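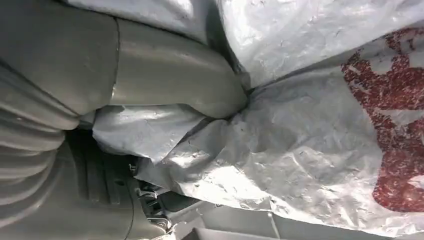
July 2020

Carrier bags and packing film, storeroom sort-out, second part

Carried on from where Bernardo stopped. The shelf under the window had become a heap of plastic bags, kept by everyone for reuse and reused by very few of us. The aim is to get down to one box we can find things in, write down what each sort of bag is good for, and send the rest for recycling.

Started by tipping everything on to the long bench and pulling out anything with something still inside it. Found the missing offcuts of felt, two tape measures, a set of hinges from the Lomer cupboard job and the receipt Aníbal has been asking for. Receipt is now in his tray. Hinges put with the other Lomer parts, on the left at the back.

Sorted by feel first and size second. Feel matters more for what we do with them. The three sorts:

Crinkly thin ones. These crease as soon as you look at them and stay creased. White ones go silvery along the wrinkles under the bench lamp. No use for lining trays, because the creases print through into anything soft. Good for stuffing round odd shapes in a box, and for keeping dust off tools. The white one with the big rust-red print is in this lot. The red has cracked and the white shows through in flecks, so it must not go against pale fabric or fresh paint until we know whether the colour comes off. Put to one side for the rub test, see further down.

Soft stretchy ones. They go back nearly flat if you leave them under a board. Better for wrapping. They cling to themselves and are a nuisance to open with gloves on. Kept the large and medium, let the small go.

Heavy ones with proper handles. Kept all of these for carrying fixings out to jobs. One has a split at the base of the handle and has been taped on both sides. If the tape lifts, bin it, don't tape it again.

Folding

Tried the triangle fold that Bernardo likes. It works on the soft bags and is hopeless on the crinkly ones, which spring open again in the box and push the others out. Tried rolling them round a short length of dowel next, then sliding the dowel out. Slower, and the roll still loosens. What I settled on for the crinkly sort was no folding at all: press the air out from the closed end, gather the bag in the middle and push it into the box by the gathered part. Takes no time and they come out one at a time if you pull gently.

Pressing the air out only works from the closed end. If you start at the handles you shut the air in and end up with a cushion.

Rub test

White cotton rag, dry, 30 strokes over the red print with the bag held flat on the bench. Then a fresh bit of rag, damp, 30 strokes again over a different part of the print.

Dry rag: a few specks of red came away, no smear. They shook off the rag.
Damp rag: faint pink mark, more than I had hoped. Did not wash out under the cold tap.

So printed bags are for metal parts and tools only. I have written PRINTED on a card and put it at one end of the box, with the plain ones at the other. Aníbal thinks we should simply get rid of the printed ones. He may be right, but there are plenty of them and they are fine for spanners.

I would like to repeat the damp rub on a bag where the print isn't cracked. Could be that the worn ink sheds and sound ink doesn't. Nothing suitable in the heap today - every printed one has been scrunched at some point.

Box

Used the grey crate that the Morkari brackets came in. Stock label 3206 is still on the side, so don't go looking for brackets in there. I scraped at the label and it only tore, so it has been crossed through in marker. Card divider down the middle, held with parcel tape. The divider leans when one side is fuller than the other. A bit of hardboard would be better, if there is an offcut the right height.

Crate lives on the second shelf, handles outwards. Lid left off on purpose. With the lid on, people put things on top of it and then stop using the box.

Film

Left over from packing the Pumari panels. It had been pushed in with the bags and had wound itself round everything. Cut it free, kept one decent roll and threw the tangle out. The roll needs its end taped down each time or it will go the same way. Spare tape is on the hook next to it.

Things that went wrong

Swept up before I had finished shaking out the bags, so had to sweep again. There was a lot of sawdust in them, and some plaster grit in the heavy ones. Shake them outside next time, with the wind behind you.

Eight bags had holes I only found when I put parts in them. Quick check that seems to work: trap some air, twist the neck and squeeze. You hear a leak before you see it.

To do

Hardboard divider, me.
Ask Bernardo whether he wants the dowel back or whether it can stay with the crate.
Damp rub on an uncracked print, when one turns up.
Dauda delivery: ask if they can send the small parts in paper. We get a fresh plastic bag with every order and they all end up on that shelf.
Look at the crate again in October. If it is overflowing, the limit is the crate, and anything that won't go in is recycled the same day.

Window shelf wiped down and left clear for the glue pots. Recycling sack tied and by the back door, for whoever goes past with the van.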